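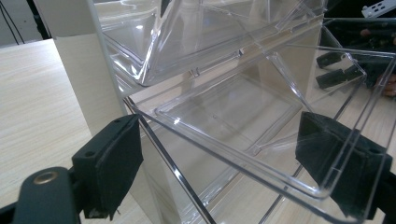 Clear bins, pantry week.

I cook on Sundays now. It started in August, when my shift at the Bornmont office moved to a later start and I stopped getting home before seven. By that hour the kids had already eaten cereal and my husband was on his second sandwich.

The first month I tried to make five full dinners in one afternoon. I was on my feet until nine at night and we threw out most of a chicken and rice dish by Thursday. Now I make two things. One is a big pot of something, usually chili or white bean soup. The other is a tray of meat or vegetables that can go into tortillas, over noodles or next to eggs.

The chili is Nayara Barbosa's, from when we shared an apartment in Pacheco. She uses two cans of black beans, one can of tomatoes, a pound of ground turkey and a spoonful of cocoa powder. I leave out the green pepper because my youngest picks it out and lines it up on the edge of the bowl. It freezes well in flat bags. I lay them on a cookie sheet until they're solid and then stand them up like folders.

Rice I make the same night we eat it. I've frozen it and it was fine, but it takes 20 minutes in the cooker and I don't have to watch it.

What hasn't worked: potatoes in anything frozen, any pasta cooked ahead, and a lentil loaf I won't go into. My son asked if it was bread. I ate it for lunch three days in a row and gave the last piece to the dog.

Grocery spending went down a little in the fall and then back up in December, which I blame on butter and on my sister's family staying for nine days. I do one big shop on Saturday morning and try to stay out of the store the rest of the week. Milk usually ruins that plan by Wednesday.

This Sunday is the white bean soup with kale, and pork shoulder for the tray. Eirlys Ifans left a comment on the last post asking if the soup works without the sausage. Yes, but add more salt and a piece of parmesan rind if you have one. I'll write up the pork next time if it comes out right.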